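# Chapter 7: Backdrops and Lettering for a Small Display

A table display has two parts that people see before anything else: the cloth behind it and the words on the cloth. The goods on the table come later. This chapter covers the cloth and the letters. Chapter 8 takes up the tabletop itself, and you will want to have finished the measuring exercise on page 104 before you start either one.

By the end of the chapter you should be able to choose a fabric for a given table, hang it so that it stays up through a working day, and place cut-out letters on it so they can be read by someone walking past. You will also know when to leave the creases in and when to get out the iron.

## Why the cloth comes first

Students often want to begin with the letters. They have picked the colors and may have cut a few already. Put them aside for now. A letter that looks strong on a white desk can vanish on a gray curtain, and one that looks too bright in the hand may be just right against black.

Black is the usual choice for a first display. It hides the wall and makes pale colors easy to see. It has drawbacks, too. Lint shows on it, and so does chalk dust, and any fold that catches the light will look gray. Dark blue and dark green behave in much the same way. White cloth needs darker letters and a cleaner room.
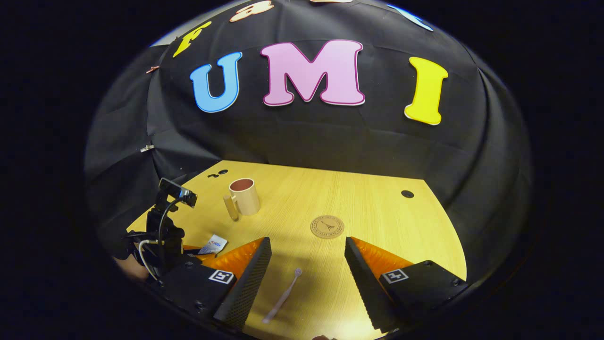 Gönül Sarıgül

The blue U and the pink M are pale and the yellow I is bright, and each has an edge of a different color or shade. The black behind them does most of the work. The U tilts a little and the I sits slightly lower than the M, yet the three are easy to take in as a group. Foam letters are forgiving in this way. A printed banner with the same uneven line would look like a mistake.

Look also at the fabric. It has loose folds and creases, and the letters still read clearly. Whether folds matter depends on the size of the letter. A wide letter can ride over a small crease. A thin one will bend with it, and a row of thin ones will seem to wander.

## Hanging the cloth

There are many ways to hang a backdrop, and most classrooms have the means for at least one. Clips are the quickest. A metal clip can be moved in a second, leaves no hole, and holds most fabrics well if the cloth is doubled over where the clip bites. Pins give a neater top edge but take longer. Tape should be kept for paper.

Let the cloth fall behind the far edge of the table so that no strip of wall shows between the two. On a light wooden top, a dark cloth makes a clean line at the back, and that line is useful when you come to place objects. A single cream mug set down on pale wood, for instance, can be picked out easily when there is black cloth beyond it.

Check the tabletop for cable holes before you settle on a layout. Office and school tables often have them toward the back. They are handy for a lamp cord and awkward under anything with a small base.

## Placing the letters

Lay the whole line out flat before you attach anything. Start from the middle letter and work toward both ends. If the middle letter is an M or a W, give it more room than you think it needs, and bring its neighbors in a little closer than a ruler would tell you.

When there are two lines of lettering, hang the upper one first. Step back to where a visitor would stand, then sit down and look again. Letters near the top of a cloth may be easy to see from across the room and lost to a person seated at the table.

Perihan Yaman's notes on spacing, reprinted on page 162, go into more detail than we can here. Read them before Exercise 3.

## Terms used in this chapter

**Backdrop:** cloth or board hung behind a display.

**Drop:** the length of cloth from the hanging point to its lower edge.

**Outline:** a border of a second color around a letter.

**Return:** the part of the cloth that is carried around the side of a display.

## 7.1 Choosing a fabric

Take a piece of the cloth in both hands and pull it gently, first along its length and then across. Most woven fabrics give very little in either direction. Knits will stretch, some of them a great deal, and a stretched backdrop sags between its clips by the afternoon.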